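Moving the Spare Room, Part Two

2020-02-27

My mother kept a drawer for string too short to use. I bring this up because I own 33 storage boxes, and I would like it on record that the condition is inherited.

We are giving up the second bedroom. My sister needs somewhere to live from May until her building gets its stairs back, and the second bedroom has a window, a radiator and a door that closes, so it has been promised to her. What it does not have is a floor, or at least not one anybody has walked on lately. It has boxes. The boxes have to go into the rest of the apartment, which was full already.

Part One of this series was about deciding to start. It got more comments than anything I've written, mostly from people who had also decided to start.

Where the boxes came from

I can trace most of them to a store called Follitz, out past the car wash, which closed down four years ago and spent its last two weeks selling everything by the armload. I went in for a shower curtain. Some people go to a closing sale and come back with things. I came back with containers for things, which meant I then had to go and get the things.

A second batch came from my old job at Gustside, where I was in charge of the supply closet for one unhappy winter. When the office moved they told us to take whatever we liked. Other people took lamps and the good stapler. I took lids. I had a theory that lids were always what went missing, so a person with extra lids would be in a strong position. It is a decent theory, but there are more lid shapes in this world than I had allowed for. I have yet to meet the box that any of the Gustside lids will fit. They live in a box.

The system, such as it was

The plan in the early days was labels. I had a label maker, a Teno, secondhand, with a keyboard in alphabetical order so that typing the word "cables" took as long as untangling some. The labels were beautiful. They were also wrong within a month, because a label only tells you what you were thinking on the day you printed it. The box marked TAXES had Christmas lights in it. The box marked CHRISTMAS had a waffle iron, a sweater, and one year of taxes.

After that I switched to see-through boxes so I could skip the labels. The sales pitch for a clear box is that you'll know at a glance what's inside. In practice you know at a glance what is against the sides, and I seem to have lined the sides of mine with newspaper, to protect the contents from, I suppose, being glanced at.

Somtochukwu Ibrahim came over to help with the sorting. He has moved house more than anyone I know, and he is calm about objects in a way I find almost rude. He picked up a thing, asked if I had used it since I bought it, and waited. He didn't argue. He just stood there holding the fondue pot until I heard myself.

His rule is that you may keep anything you can explain in one breath. I have good lungs and got away with more than I should have. The fondue pot went. The other fondue pot stayed, on the grounds that it was now the only one.

The middle of it

There is a stage in any clear-out where the place looks much worse than before you began, and I had been warned about it, and I had nodded. I was not ready. By late afternoon you could not get to the bathroom except by a route. We ate dinner standing up. At one point I put down my keys and they were absorbed.

This was also when I found the racks. Anyone who cooks a little and buys a lot will have racks: cooling racks, roasting racks, the rack that came with the toaster oven before last. They nest with nothing. They hook onto each other and onto your sleeve, and you can't throw them out because each one is plainly part of something, and the day after it's gone you will remember what. I tried standing them up between the books. I tried hanging one on a nail, where it looked like a threat. They ended up where everything ends up, lying in the bottom of a clear box with something unrelated on top.

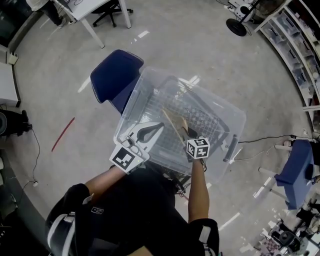 What I got rid of

People asked for numbers after Part One, so I kept a tally on the back of an envelope. It came to 77 items out the door, and I'm counting the bag of single gloves as one item because I would rather not go into it.

The books were easier than expected. I had been holding on to a shelf of them for the kind of person I was going to be, someone who read about naval history in the evenings. I'm in my forties and I go to bed at ten. The ships have gone to the library sale and I haven't missed a mast.

Clothes were harder. I own a suit from a brother-in-law's first wedding, and it fits me the way the marriage fit him. I kept it through both of his later weddings, in case. Somtochukwu asked if I could explain it in one breath and I said "in case," and he said in case of what, and I said a fourth. It went in the donation bag after that. I took it out again when he went to the car. It's at the donation place now, I swear, but it had one more night at home.

Cables I won't discuss. There is a charger in this apartment for every phone anyone in my family has dropped in a sink. I kept them all, in a shoebox, and I tied the shoebox shut with string, which I had in a drawer.

What I sold, briefly

I thought I might make some money on this. I put a dozen things up on the neighborhood board and learned a lot about my neighbors. A man came for the floor lamp, tried every setting twice, told me about his back, and left without the lamp. Somebody offered me a trade for the rowing machine, and what they were offering was a different rowing machine. The one real success was a bread maker, a Kumarasinghe, built like a small bank vault. It went for $60 to a woman who carried it down the stairs herself and wouldn't hear of being helped. I believe she'll use it. I used it for one loaf, and that loaf is what convinced me to live near a bakery.

After gas and a new pack of markers I cleared enough for takeout for everyone who had helped, which was one person, and he ordered carefully.

The problem of the boxes themselves

You'd think that getting rid of so many things would leave you with more room. It leaves you with empty boxes, and they take up exactly as much space as full ones unless they stack. Mine don't. They came from the same shelf at the same store in the same week, and yet the bottoms are all a hair too wide for the tops. You push one down into another and it goes halfway and then stays there for good, so now you have one tall box with a floor in the middle.

I offered them around. My sister said no thank you, she was trying not to bring things. The school down the street said they had plenty. I left a few on the curb with a sign that said FREE, and in the morning the sign was gone.

So the boxes are staying for now, in a row behind the couch, which has moved forward to make room for them. The television is closer than it used to be. We've all agreed it's fine. My wife says it's like going to the movies and getting there late.

Where things stand

The room has a floor again. It's a nice one, it turns out we put in decent boards before we covered them up, and there's a dent by the radiator that I had forgotten and now feel quite fond of. I vacuumed in there for the first time since the last vacuum. You can hear your own voice come back at you off the wall. I went in and said a few things.

My sister came by to look. She stood in the doorway, measured the window with her arms, and asked where she should put her boxes. I asked how many. She said only the ones she really needed, and then she asked if I had any spare lids.

Part Three will be about the hall closet, once I can get it open. Comments are on below. If you want to tell me that you take a picture of each object and then let it go, I've had that advice from 2 cousins and a dentist, and my phone is full.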